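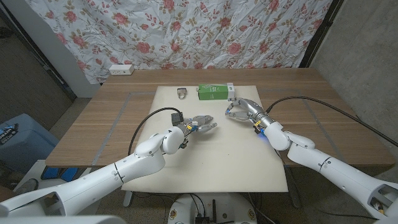 The kitchen table is a piece of household furniture used for preparing and eating food and, in most homes, for nearly everything else as well. It is usually plainer and sturdier than a dining table, and it tends to collect mail, homework, mending and the neighbours who dropped in for a minute and stayed for supper.

In older farmhouses the table was often the largest flat surface indoors, so bread was kneaded on it, babies were bathed on it and accounts were settled at it. As houses grew and separate dining rooms came into fashion, the kitchen table kept its place as the everyday one - the good room was saved for company, and the family went on eating where the kettle was.

Sirkalstead, a town of 1,453 people, has held a shared supper each September for 17 years, with households carrying their own tables out to the main street and setting them end to end. The Zamudio bakery supplies the buns. The heights never quite match, and a good deal of friendly argument goes into who sits over the joins.

Most kitchen tables stand a little under waist height, which suits eating better than rolling pastry, and keen bakers sometimes raise theirs on blocks.
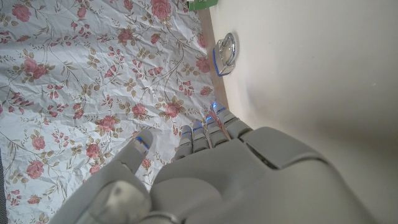
One reader wrote in to say that ours was always too low for pastry, and Mum put up with a sore back for almost 30 years before Dad finally found two bits of fence post and cut them up for the legs. She cried, and then she made a rhubarb pie.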